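Wooden board for a work table, leave it raw or oil it?

nasham_bench
Posted Saturday, 8:40 pm
Hello all. I have a light maple board, a rectangle, bolted down on top of a blue work surface full of round holes. I use it for sorting and stacking small things, mostly children's shape blocks that I check for a toy library. Now I ask myself if I should oil the board or leave it how it is. It has a pale honey color and I would like to keep this. What do you do with yours?

Sutherland13
Oil it. Two thin coats, wipe after each one, wait a night between. Raw maple takes every dirty finger and you will never get it out.

Kendra Fraser
I don't agree with Sutherland13. Oil makes maple more yellow, and if colored blocks stand on it all day you may get marks. I left mine raw for 3 years and I only sand it lightly in June.

Sutherland13
Sanding every year is more work than oiling once. And my blocks never left a mark.

Kendra Fraser
Then maybe you waited longer than I did! I put the blocks back after one day and had a green ring.

wotmont_dad
Is it one piece or glued? If there are seams I would look at them before doing anything. Also the bolts. Mine were too tight and the board started to bow in the winter.

nasham_bench
Thank you for the answers. There are faint seams, so wide planks, with the grain going along them. The front edge is a thin strip and a little darker than the rest - I think that one would become too dark with oil. For the bolts, there is a dark one at each of the two front corners. I will loosen them a quarter turn and look again next month.

wotmont_dad
Good plan. Try the oil on the underside first, then you both can stop fighting :)

nasham_bench
I will do this. For now it stays raw, and the yellow heart, the green star and the others stay on it while I decide. 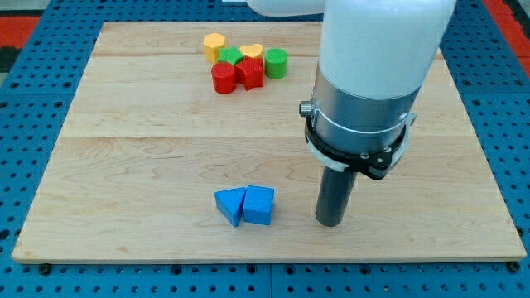
I also have a bottle of wax from Bistiveo which came with another table. If somebody has used it on maple, please write how the color was after some weeks.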